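Setting Up Your Lakska Heated Mattress Pad

Section 3: Fitting the pad and first use

Now for the fun part! By this point you've unpacked everything, checked the pad for damage, and let it air out over a chair or railing. Fitting it takes a few minutes, and you only have to do it once or twice a season, so it's worth going slowly and getting it nice and flat.

You'll need the pad, the controller, the power cord, and your usual bottom sheet. An extra pair of hands is great for the bigger sizes (a king pad is a lot of fabric to wrestle with), but one person can do it.

CAUTION: Keep the power cord unplugged until step 6. Never use the pad with another heated blanket or pad, and never use it for an infant or for anyone who can't feel heat or work the controller.

1. Strip the bed down to the bare mattress. If you use a waterproof cover, leave it on. The Lakska goes over it and under your bottom sheet.

2. Stand at the foot of the bed and get a good look at the whole mattress before you unroll anything. Work out which side has the closest wall outlet. The cord should reach it without crossing a walkway or getting pinched by the bed frame. On a double bed, leave enough room at the foot end to walk from one side to the other while you're pulling the corners tight.
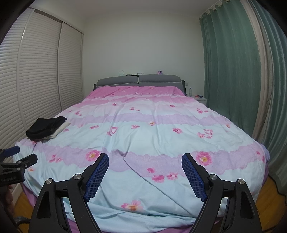

3. Unroll the pad with the printed side up and the connector at the foot end. The label that says FOOT is sewn next to the connector, so if you find it by your pillow, spin the pad around and start over. We've all done it!

4. Pull the elastic skirt over the two corners at the head first, then the two at the foot. Smooth the pad outward from the middle with flat hands. You're feeling for folds and bunched wires, and it's okay to lift a corner and try again as often as you like.

Note: The skirt fits mattresses up to 16 inches deep. If yours is deeper, use the Doucette corner straps (part 484, sold separately). Don't use pins of any kind. They can damage the heating wire.

5. Push the controller plug into the connector until it clicks. Let the connector hang freely past the mattress, and set the controller on a nightstand or another hard surface where you can reach it lying down. Don't tuck it under a pillow.

6. Put on your bottom sheet, then plug the cord directly into a wall outlet. Don't use an extension cord or a power strip. The light on the controller glows green.

7. Press the power button and choose level 5. Cover the bed with your blankets and leave it for 30 minutes, staying close by this first time. Then slide a hand between the sheet and the pad. It should feel gently warm all over, and it's a lovely moment on a cold night.

If one area feels much hotter than the rest, switch off, unplug, and look for a fold. If the pad is flat and the hot spot comes back, stop using it and contact us.

8. Turn the level down to 1 or 2 for sleeping, and go up from there if you need to.

Note: A faint smell during the first couple of uses is normal and fades. A burning smell isn't. Unplug the pad right away.

For timer settings and two-sided controls, go to Section 4. Washing instructions are in Section 5.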